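Wrist camera shows mostly floor when I start a teleop demo. Keep or discard?

I'm recording demonstrations by remote control in a simulator, two arms behind a wooden work table. The task is to pick up one item and set it down next to another. I have 124 episodes so far. In a lot of them the gripper begins out past the table edge, so the wrist view opens like this: 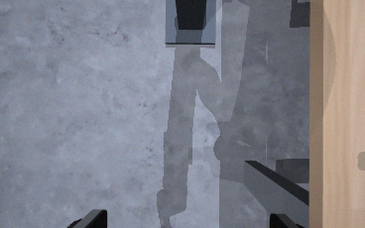 Last edited in June, 2 revisions

Fingers open, concrete between them, tabletop only along the right side. It can stay that way for 22 frames before I get the arm moving. The room view has all the items in it from the start, so the policy isn't blind. I just don't know if those early frames teach it anything useful or teach it to sit still.
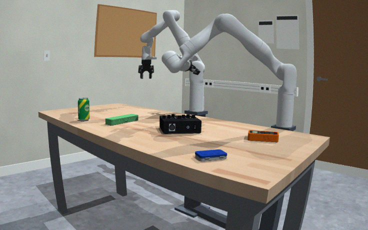 Skustside: Keep the episodes and trim the wait. If you hold the controller still at the start, the policy learns to hold still too. Cut to the first frame where the commanded joint position changes, then leave a few frames before it. I wouldn't throw away a demo over the wrist view, as long as the other camera is recorded in sync — check the timestamps on both.

Also vary where you start. If every demo begins over the floor, it will have trouble starting anywhere else.

Bovdale: just delete them, storage is cheap and so are new demos

Jikby: Don't delete them. I trained on 670 demos with idle starts left in and the arm froze at the beginning of many rollouts. Trimming the same files fixed most of it. To find the idle part, compare joint values. Comparing wrist images is harder when the view is mostly floor and fingers.

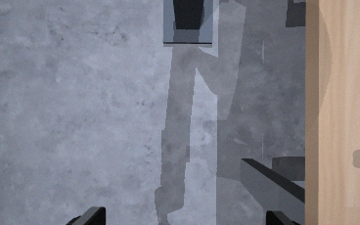 Wrist view, gripper open over the floor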